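Retlow Brushed Cotton Floral, Orange / Navy

Sold by the piece. Also made up as pajama pants, see further down. 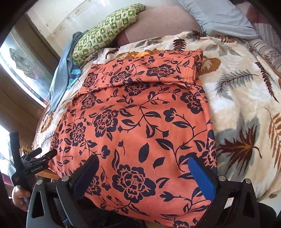
Back in stock for July after being gone most of the spring. Same print as last time, same mill, same price. Big navy peonies on orange, with the curly vines and the little leaves and buds running between. It's a loud one. People either want three pieces or they scroll right past.

Soft, lightly brushed on the face. Not fleece, not slick either. Somewhere near an old flannel shirt that's been washed a lot. Smooth on the back.

What people make with it: pajamas, robes, pillow covers, quilt backs, kids' nightgowns. One customer did a whole set of curtains, lined. Looked great. Would not use it for bags or seat covers, too soft, it will wear thru at the corners.

DETAILS

Fabric: 100% cotton, brushed one side
Print: large floral, navy on orange, all over
Weight: medium
Piece length: 3 yards, cut in one length
Selvage: plain, both sides
Made for us by: Hettiarachchi
Sold under: Retlow (formerly in the Vondwood range, same cloth)

Pieces are folded by hand before they go out. No cardboard, no pins. Cut edges are left raw and will fray some, so trim after the first wash and not before. If you find a fluffy bit of orange thread hanging off the end, snip it, don't pull.

WASHING

Wash before you cut. Really. It shrinks a little the first time, mostly in length, then it stops. Cold water, on its own or with darks. The navy can bleed in the first wash so keep it away from anything cream or white. Second wash on, warm is fine.

Low dryer or line. Take it out while it's still a bit damp if you hate ironing. Iron on the back side, medium. Skip the fabric softener, it flattens the nap and then the whole thing feels waxy.

Pilling: some, at the knees and cuffs, after a good few months. A fabric comb takes it off.

SEWING NOTES (from Oda Kvam, who cuts our samples)

Print has an up and a down but you have to look for it. Most of the buds point one way. For pajamas I ignore it. For curtains or a robe, cut everything the same direction and buy one extra piece for matching, the blossoms are big and a bad join down the center back shows.

Universal needle, regular poly thread. Navy thread hides better than orange, tried both. Waistbands: fold over wide and press it hard before stitching, brushed cotton creeps. Walking foot helps if you have one. Lengthen the stitch a touch where it's doubled over.

Don't bother with tiny patterns, baby hats and so on, you lose the flower.

READY-MADE PANTS

Same fabric. Elastic waist, straight leg, side pockets, no fly. Small through XXL. Cut roomy, so go down a size if you're between. Inseam is long on purpose, hem to suit. Tops are not happening this year, sorry, we get asked alot.

STOCK

Ordered 1,000 pieces, 350 set aside for the pants. What's left goes first come. Next print run not booked yet. Shade can shift between runs so if you're doing a big project get it all in one order. Item number 666, yes we know, it was next on the list.

SHIPPING + RETURNS

Ships from our Filtance workroom, usually next morning if you order before noon. Plain paper mailer. Up to 3 pieces in one mailer, more than that goes in a box and costs a bit extra.

Uncut and unwashed pieces can come back. Cut ones can't. Pants can be swapped for another size as long as the tags are on. If there's a flaw in the print, send us a picture before you wash it and we'll replace the piece.

Screens show this orange all different ways. On mine it's almost red, on Oda's it's closer to pumpkin. Ask for a swatch if the shade matters, they're free, one per household. Write to Giuliana Guzmán at the shop desk and put the item number in the subject so it doesn't get lost.

Contact | Swatches | Shipping | Returns | © Retlow Fabrics, all rights reserved | Back to top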